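Stukeck has opened consultation on changes to the way separately metered kitchen circuits are billed in its apartment buildings. The proposal was posted on April 25, 2019 and applies to all 296 dwellings on the Pedelport site. Submissions close at the end of August.
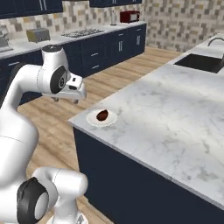

**By the Pedelport Housing Notes editor**

Under the current arrangement, each dwelling has one meter for general power and lighting and a second for fixed cooking appliances. The second meter was fitted when the buildings were finished, on the understanding that cooking load would be charged at a lower off-peak rate. That rate was withdrawn by the previous retailer two billing years ago. Residents have since paid two daily supply charges for power bought at a single price.

Stukeck proposes to combine the two meters at the switchboard and issue one account. The work would be carried out by Baudry, the contractor that already looks after the common-area boards. Supply to each dwelling would be off for part of one morning. No wiring inside the dwelling would be altered, and existing cooktops, ovens and rangehoods would stay on their present breakers.

The cost is set at $100 per dwelling, to be recovered over the first four bills after changeover. Owners may pay the full amount up front. Tenants would not be charged directly, although the notice does not rule out the cost being considered at the next rent review.
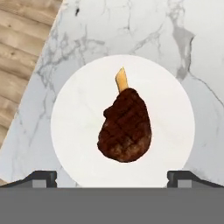 The notice also sets a load limit. Combined demand at any dwelling would be capped at the rating of the existing main switch. Stukeck's engineering summary says the cap should not affect normal evening use, including an oven and a cooktop running together with a clothes dryer. It does advise against adding an electric car charger or an instantaneous hot water unit without a fresh load assessment.

Dwellings on the top two levels of the north building are treated separately. Their submains were sized for gas cooking and later converted, and the summary recommends that the cable be replaced before the meters are combined. That portion of the work has been priced at $1,799 per riser and would be paid from the maintenance reserve. It would be done first, with the rest of the site to follow level by level.

Meter data would be handled by Muvel, which supplies the reading system used for water on the same site. Readings would be taken every half-hour and shown to the account holder the next day. The notice states that half-hourly figures would not be passed to the building manager, who would receive monthly totals only. Residents can ask for manual reading, but the fee for this has not been published.
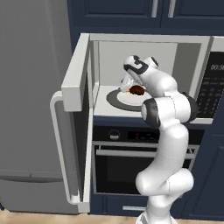

Two points remain open. The first is what happens to credit balances held on the second account. Stukeck says balances would be moved to the combined account at changeover, but gives no process for former tenants who left with a credit. The second is the treatment of concession holders, some of whom have the rebate recorded against the cooking meter only. The notice asks those residents to check which account number is printed on their rebate letter and to include it in any submission.

Submissions are limited to 500 words and may be lodged online or left at the site office. Each must include the dwelling number and state whether it comes from an owner or a tenant. Late submissions will be recorded but not answered individually.

A copy of the engineering summary, with switchboard drawings for each level, is available to read at the site office during business hours. Copies of the drawings will not be emailed.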